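Sernent Institute of Household Practice
Course 2833: Care of Rooms and Furnishings
Handout 4 — Work Surfaces and the Walls Behind Them
Issued 17 August 2026

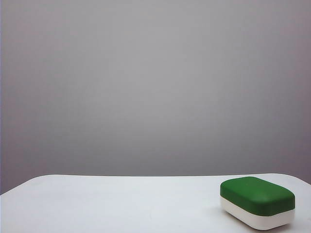 How often should a table in daily use be wiped down?
At the end of each working session, and again before the next one if the room has been open to other classes in between.

Scope of this unit

The unit covers light-colored tabletops with a matte finish and the painted walls behind them. Gloss finishes and natural stone are treated in the March unit and will not be examined here. Students who missed the session on cloths and cleaning solutions should read Handout 3 first.

Clearing

A surface is cleared in full before any cleaning begins. Items are moved to the side table, not to the floor or to a chair. Papers are stacked face down. Sliding objects across a matte top leaves faint gray lines that are easily mistaken for dirt, so everything is lifted.

Wiping

Use a damp cotton cloth folded in quarters. Begin at the far edge and work toward the body in straight, overlapping passes. Turn the cloth to a clean face when it begins to drag. Rounded corners are finished last, with the cloth wrapped over the edge so that the underside is wiped as well. Dry with a second cloth.

Matte white tops should not be polished. Repeated rubbing in one place produces a shiny patch, and the patch is permanent.

The wall

Painted walls are dusted from the top down with a dry cloth. Marks near table height are treated with plain water before any product is tried. On gray paint, judge the result by daylight; a plain wall seldom looks even under a single lamp, and shading is often taken for a stain.

Practical work

Students will work in pairs in the Undden Room, 38 minutes per pair. Each pair clears, wipes and dries one table, then exchanges places with the next pair for inspection. Written notes on the inspection are due at the following session — late notes are accepted only with prior permission.

Reading

The Histell Manual, chapter 2
Sial course reader, section on painted surfaces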